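Staff newsletter, Skeser Records
From the prep room: will the arms do our job, or will we do theirs?

Most of you will have heard by now that the pair of robot arms at Chaturvedi House is being talked about as "the future of prep". The project is called Tokano, Cidine supplies the arms, and the plan is to have them handling loose paper ahead of the scanners by the spring. A few of us from the prep room have been going over in turns since March to see how it is coming along, and I was asked to write up what we think. I'll try to be fair. 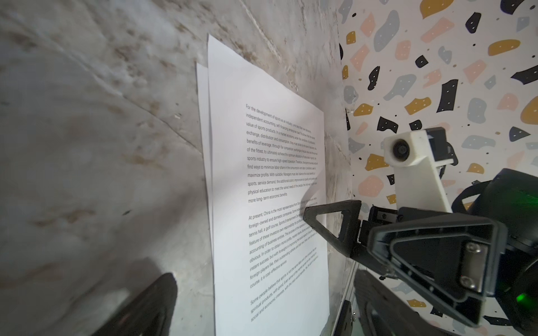
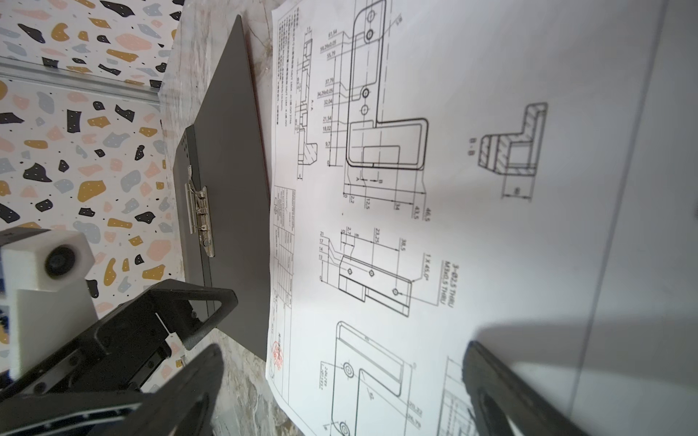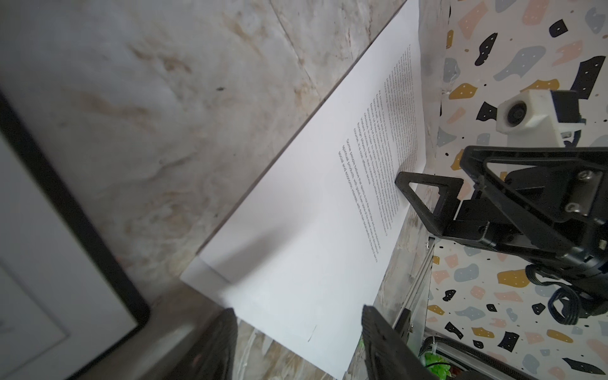 Printed pages first and last, and a bracket drawing with its clipboard in the middle.

Let me start with what prep is, for the people upstairs who have only ever seen the finished files. A box comes in. Someone opens it, takes out staples and clips, flattens corners, turns everything the right way up, decides what is one document and what is two, and puts it in a tidy pile for the scanner. It is dull work and hard on the thumbs. I have done it for a long time and I won't pretend I'd miss all of it. If a machine wants to take the staples out of council minutes from now until I retire, it can have them.

The trouble is that paper is awkward stuff. Cardboard boxes hold their shape and so do bottles, and I can well believe that arms like these are very good at both. A single sheet does what it likes. It curls at one side and lifts at a corner, or it sits almost exactly on top of another sheet so you'd swear there was one. We feel that with our fingers before we see it. The arms have cameras and they have grippers, and the people from Cidine are plainly clever and work hard, but I came away from each visit thinking how much of our job is in the fingertips and how little of it is written down anywhere.

Then there are drawings. We get a lot of engineering work and it is the part of the contract that pays best. An engineering drawing has to be kept flat and kept with its notes, and if there is a stamp on it the stamp must come out readable. You need to know that a hole callout is not a scribble to be cleaned up. A plain page of text can go through a bit crooked and the customer will live with it. On a drawing where a dimension is given to two decimal places, a crease through a number is a complaint, and quite right too. I asked who would be answerable if an arm put one there. I was told it would be "flagged for human review". The human is us.

That phrase bothers me more than the machine does. The target in the Tokano plan is 1000 sheets a shift. All very well, but the plan also says that anything the arms are unsure of goes into a tray for a person to sort out. What goes into that tray is the hard stuff: the torn ones, the stuck ones and the ones with a faint pencil note. At the moment a shift in prep is a mixture. You get an hour of easy pages where your mind can wander, then a nasty bundle, then easy pages again. Take the easy pages away and what is left is a full shift of nasty bundles, done by fewer people, with a screen telling you how long the tray has been waiting. Nobody at the briefing had an answer to that, though to their credit they did write it down.

Staffing was the other question. We are 6 in prep on a normal day. The slide said 3 by the end of next year, "through natural turnover". I'd like to know whose turnover that is, as none of us had been planning to go anywhere. There is talk of new posts looking after the arms and showing them how to do things. Some of the younger staff are interested and I hope they get the posts, on a proper grade and with proper training, in working hours. What I don't want is for those of us with the experience to spend a winter teaching a machine how we do it, on our present pay, and then be told in the spring that there's no call for it.

I said I'd be fair. The noise is less than I expected. The lifting would be a real help if they ever get as far as boxes, which they haven't. The Cidine staff asked us good questions, better than some we get from our own side, and one whole afternoon was spent on how to tell whether two pages have stuck together. They changed how they were doing it after we talked. I have no quarrel with any of them.

My doubt is over the sums. The Wharf Road backlog stands at 1826 boxes, and it has been used in every meeting as the reason we can't wait. Two more people on the late shift would have made a good dent in it by now, and that was turned down for cost before the arms were ever mentioned. If there is money for Tokano there was money for that.

What we have asked for, as a room:

A trial on real boxes from the backlog, as they come, with nothing picked out beforehand.

Drawings kept out of it until the trial is finished and we have seen the results, including the bad ones.

A limit on how long anyone spends on the review tray in one shift, with ordinary prep in between.

The word "voluntary" put in writing next to anything to do with turnover.

Management have agreed to the first and are "considering" the rest. Visits to Chaturvedi House carry on meanwhile and there are still places on the afternoon ones, leaving from the loading bay at 1.30. Go and watch for yourselves, put your questions to the people running it, and drop a note of what you thought in the tray by the prep room door.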